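Is the Sudunar wallet app real or a copy?

Print this page | E-mail this page

I installed a wallet app named Sudunar in June and sent 300 dollars of bitcoin to it. Now I want to move the coins back to my exchange, and the app asks for my 12 recovery words again before it will send. I did not type them yet. In the store the developer is written as "Sowerby Apps", but the Sudunar website gives a different company name.

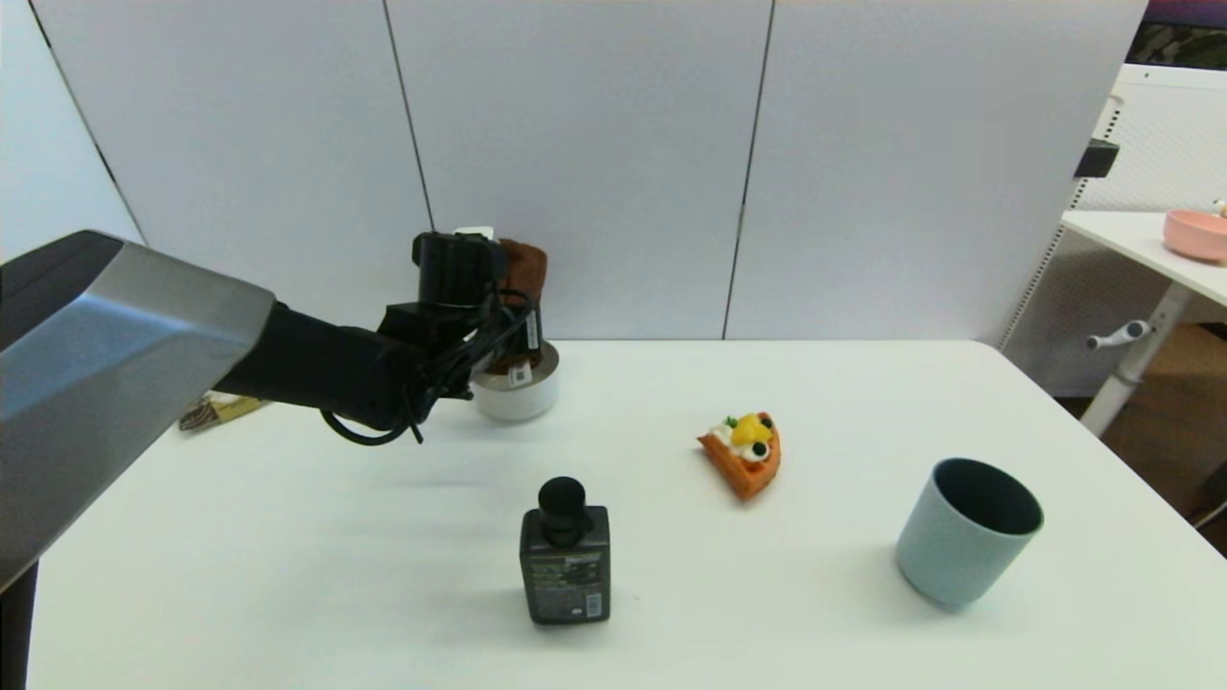 The app has 4,000 downloads and mostly good reviews, so I am not sure if I worry too much. Is it normal that a wallet asks for the words a second time?
Posted by broncombe_h

Gavin Lindsay
Please do not type the words. A wallet that is already open on your phone usually needs only your PIN to send. The wrong company name is the bigger sign for me.
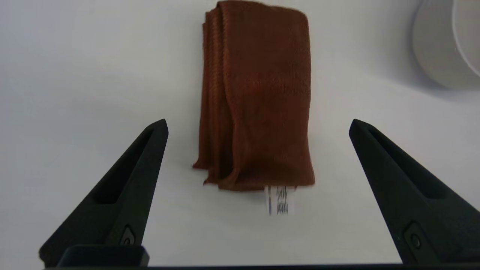
I would do it in this order:

1. Go to the wallet's website by typing the address yourself, and follow its own link to the store. Compare the developer name with the app you have.

2. If the names are different, install a wallet you trust and create new words there. Write them on paper.

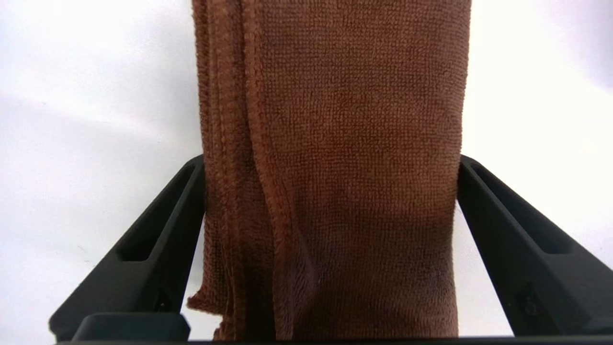
3. Try to send a small amount first, 10 dollars is enough. If it arrives, send the rest the same evening.

4. Report the app in the store and remove it only after the coins are out.

ullbridge77
same thing happened to my cousin, he lost 2,000. reviews mean nothing, they buy them

Print this page | E-mail this page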